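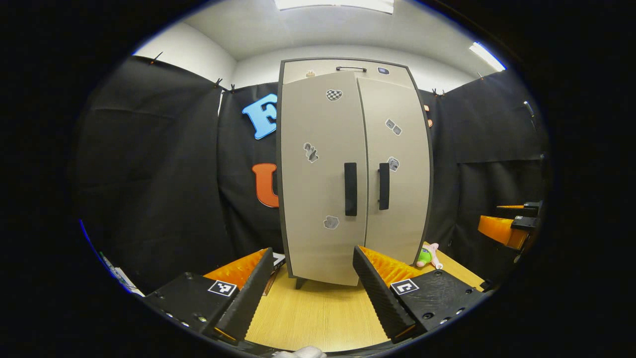 So my Enik gripper kept letting go of the cabinet door handles halfway through a pull, and I blamed the software for two whole evenings. Wrong! One finger was closing about 3 mm late, so the handle got pinched at an angle and popped right out.

## Fixing a late finger

1. Stop the run and cut power (I skipped this once and got a nasty pinch).
2. Wiggle each finger by hand. Mine had a loose screw down at the base plate.
3. Snug the screws up, then wipe the pads.
4. Power on, re-zero, and do 20 slow open-and-close cycles with your hands well clear.

If it still slips, swap the pads. Chinyere Anozie swears by the Todwood ones, but I haven't tried them yet.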